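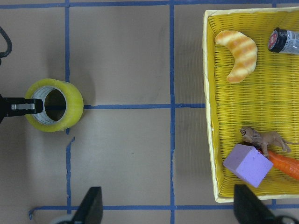

검색어를 입력하세요 검색
홈 > 설명서 > 시작하기 > 정리 작업 > 문제 해결

Burel 양팔 작업대 사용 설명서
4장. 바구니에 물건 담기

최종 수정 2026년 3월 20일 / 글 Mateja Kos
공유 17 댓글 2

4.1 시작하기 전에

3장까지 마쳤다면 두 팔이 모두 움직이고 손목 카메라 영상도 화면에 들어와 있을 것입니다. 드디어 집안일입니다! 이 장에서는 작업면에 흩어진 작은 물건을 집어 바구니에 담는 작업을 설정합니다. 사람이라면 전화를 받으면서도 하는 일인데 로봇에게는 꽤 어려운 시험이고, 그래서 저희가 가장 좋아하는 작업이기도 합니다.

"그럼 이제 로봇이 거실을 치워 줄 수 있나요?"라는 질문을 제일 많이 받습니다. 거실 전체는 아직 어렵습니다. 작업대 위에서, 바구니 자리가 정해져 있고, 물건이 서로 너무 겹치지 않았다면 꽤 볼만한 수준까지 왔습니다. Flultunbridge 작업실에서 지난 9월에 처음 돌렸을 때는 67회 시도 중 17회만 끝까지 담았습니다. 그래도 그 17회를 보던 날은 다들 작업대 앞을 떠나지 못했어요.

4.2 준비물

- 폭이 좁은 파란색 마스킹 테이프
- 입구가 넓고 테두리가 낮은 바구니(노란색처럼 작업면과 구별되는 색이 좋습니다)
- 장난감 과일과 채소, 동물 모형, 스펀지 블록, 작은 병 등 모양과 단단함이 서로 다른 물건
- 포장용 테이프 한 롤(4.5에서 사용)

참고: 처음부터 양말이나 행주를 쓰지 마세요. 천은 집을 때마다 모양이 바뀝니다. 6장에서 따로 다룹니다.

4.3 작업면에 격자 만들기

1. 두 팔을 대기 자세로 보내고 구동 전원을 끕니다.
2. 작업면의 먼지를 닦아 냅니다.
3. 작업면 위쪽에 가로줄을 먼저 붙입니다. 이 줄이 나머지 줄의 기준입니다.
4. 기준 줄에서 아래로 세로줄을 내려 붙이고, 마지막으로 나머지 가로줄을 붙입니다.
5. 바구니를 한쪽에 놓습니다. 테이프가 바구니 밑으로 지나가도 괜찮습니다.
6. Kandholm 프로그램에서 '격자 기록'을 눌러 바구니가 차지한 칸을 저장합니다.

참고: 줄이 조금 비뚤어도 됩니다. 격자는 물건을 매번 다른 칸에 놓기 위한 사람용 눈금이고, 로봇은 이 줄을 따라 움직이지 않습니다. 자를 대고 한 시간씩 붙이셨다는 분들이 계신데, 그 시간에 시범을 몇 번 더 하시는 편이 훨씬 재미있습니다.

주의: 끝이 해지거나 들뜬 테이프는 눌러 붙이거나 새로 붙이세요. 집게 끝이 걸리면 줄이 통째로 딸려 올라옵니다.

4.4 첫 물건 담기

1. 바구니를 비우고 작업면에 물건 하나만 놓습니다. 처음에는 장난감 당근이나 크루아상처럼 길쭉하고 가벼운 것이 좋습니다.
2. 조종기를 잡고 집게를 물건 위로 가져갑니다.
3. 집게를 물건보다 조금만 넓게 벌립니다.
4. 물건의 좁은 쪽을 잡고 천천히 들어 올립니다.
5. 바구니 테두리를 넘긴 다음 바닥 가까이까지 내려서 놓습니다.
6. '저장'을 누르고, 물건을 다른 칸에 놓은 뒤 되풀이합니다.

스펀지 블록은 눌려도 금방 돌아오니 마음 편히 연습할 수 있습니다. 다리와 꼬리가 있는 동물 모형은 몸통을 잡으세요. 바구니 안에서 모형이 다른 장난감을 밟고 서거나 옆으로 넘어져도 성공으로 칩니다. 집에서 장난감을 치울 때 사자를 똑바로 세워 두는 사람은 드무니까요!

주의: 유리병이나 내용물이 샐 수 있는 병은 쓰지 마세요.

주의: 두 집게 사이에 손을 넣지 마세요. 물건을 다시 놓을 때는 반드시 '일시 정지'를 누르고, 표시등이 바뀐 것을 확인한 뒤 손을 뻗습니다.

4.5 테이프 롤 담기

이 장에서 제일 신나는 부분입니다. 롤은 가운데가 뚫려 있어서 잡는 방법이 여러 가지인데, 어느 쪽을 가르치느냐에 따라 로봇의 버릇이 달라집니다.

1. 롤을 바구니에서 먼 칸에 놓습니다. 구멍에 집게 끝이 들어갈 수 있는 방향이어야 합니다.
2. 바구니에서 먼 쪽 팔을 골라 집게를 벌립니다.
3. 집게 끝 하나를 구멍 안으로 조금만 넣고, 안쪽 벽에 가볍게 댑니다.
4. 다른 집게 끝이 롤 바깥쪽에 있는지 카메라로 확인하고 천천히 오므립니다.
5. 롤을 들어 바구니 쪽으로 옮깁니다. 팔이 바구니까지 닿지 않으면 가운데 칸에 내려놓고 반대쪽 팔로 이어받습니다.
6. 기다리는 팔은 바구니 테두리를 건드리지 않는 높이에 둡니다.

참고: 한쪽 손목 카메라에는 자기 집게가 크게 잡히고 반대쪽 집게는 화면 가장자리에서 들어옵니다. 정상입니다. 두 팔이 만나는 순간을 가르치려면 오히려 양쪽이 함께 보이는 편이 낫습니다.

참고: 롤이 밀리기만 하고 들리지 않으면 집게 끝이 너무 얕게 들어간 경우가 많습니다. 반대로 깊이 넣으면 놓을 때 롤이 집게에 걸려 따라 올라옵니다.

주의: 팔을 움직이기 전에 케이블이 작업면 쪽으로 늘어지지 않았는지 살펴보세요. 고리처럼 처진 부분은 롤이나 바구니에 걸릴 수 있습니다.

4.6 혼자 해 보게 하기

1. 시범 기록을 Kneževič 학습 모듈로 보내고 '학습 시작'을 누릅니다.
2. 학습이 끝나면 속도를 가장 낮게 맞춥니다.
3. 시범 때 쓰지 않은 칸에 물건을 놓고 '자율 실행'을 누릅니다.
4. 비상 정지 버튼에 손을 올린 채 지켜봅니다.
5. 결과를 '완료', '일부', '실패' 가운데 하나로 적습니다.

실패한 기록도 지우지 마세요. 집으려다 놓치고 다시 집는 장면이 특히 귀합니다. 저는 로봇이 한 번 놓친 롤 쪽으로 집게를 되돌려 다시 시도하는 모습을 처음 봤을 때 소리를 질렀습니다(옆 작업대에 미안했습니다).

4.7 자주 생기는 문제

집게가 빈 곳을 집는다
손목 카메라가 돌아가 있지 않은지 보고 3장의 카메라 맞춤을 다시 합니다.

물건이 바구니 밖으로 튄다
너무 높은 곳에서 놓고 있습니다. 4.4의 5번 동작을 더 천천히 시범 보이세요.

바구니가 밀려난다
집게가 테두리를 치고 있습니다. 바구니 바닥을 양면테이프로 고정하고, 테두리를 넘는 높이를 올립니다.

바구니가 차면 갑자기 못한다
빈 바구니로만 시범을 보였을 때 흔합니다. 물건이 몇 개 들어 있는 상태에서도 시범을 기록해 주세요.

다음: 5장. 바구니에서 꺼내 제자리에 놓기

이전 목차 다음 맨 위로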